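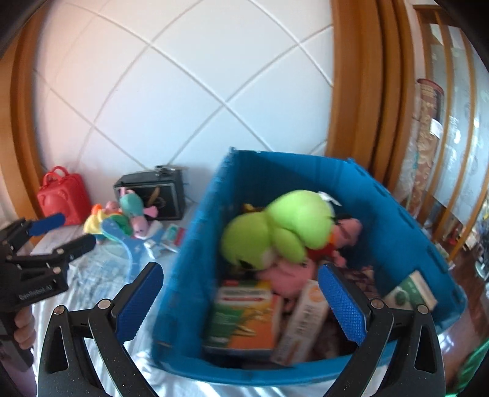
Sang Lã thinks hand-guided teaching is a dead end, and wrote to tell me so: a person picks up a toy without knowing how they did it, so what exactly is the robot supposed to copy?

It's a fair question, and I still disagree. I spent July with the Josola group, putting plush toys and small cartons into a bin with a hand-held gripper, 90 tries per sitting. I couldn't have written down how I did it either. The recording doesn't need me to. It keeps the angle I came in at and the moment I closed the fingers.

Remote control was harder for me. At Fleminstead I drove an arm from a desk and got through nine tries in the time the hand tool gave me 100. I also moved differently, slower and squarer, and those stiff habits would have gone straight into the data.

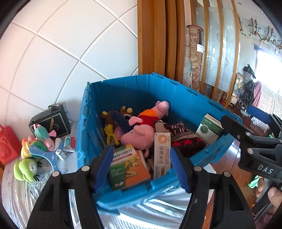
Soft toys and boxes in a folding crate, with hand-held grippers.

Lã is right about one thing. A careless demonstration teaches carelessness. Napaporn Onsri threw out a whole sitting of mine over that, and I would pay people for fewer, better tries before I bought another arm.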